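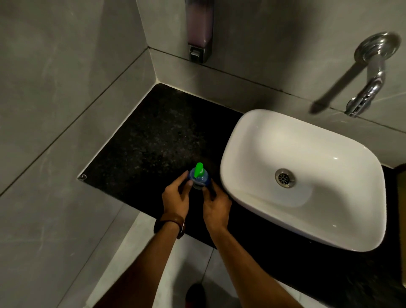 Why does the planner stall when both hands are on the same object?
The two arm planners each treat the other arm as an obstacle, so once the hands are close enough to share anything, each politely waits for the other to leave.

Pliltow software meeting, November, 14.00
Present: Nipon Sangkhawat (chair), Lamduan Chantharasri (minutes), two from Mitov on the line, one of them audible.

1. Last minutes. Agreed, after the word "finished" was changed to "started".

2. Two-handed planning. Nipon proposed a single planner for both arms. Mitov asked whether this had been proposed before. It had, in March. Carried. Branch to be called Thaweesak, as the last three names were all "new-planner".

3. Perception. Lamduan reported 2268 clips labelled, of which 71 have left and right swapped. Glossy basins and chrome still upset the depth estimates. Mitov suggested a filter – Lamduan will try it on 526 clips before anyone gets fond of it.

4. Tooling. The Nistoson log viewer now opens files of almost 2000 lines without closing itself. Noted with pleasure.

5. Any other business. Nipon asked that people stop pushing to main at lunchtime. Lamduan asked which people. Item deferred.

Actions: NS to write the planner outline. LC to fix the swapped labels and run the filter test. Mitov to find a microphone.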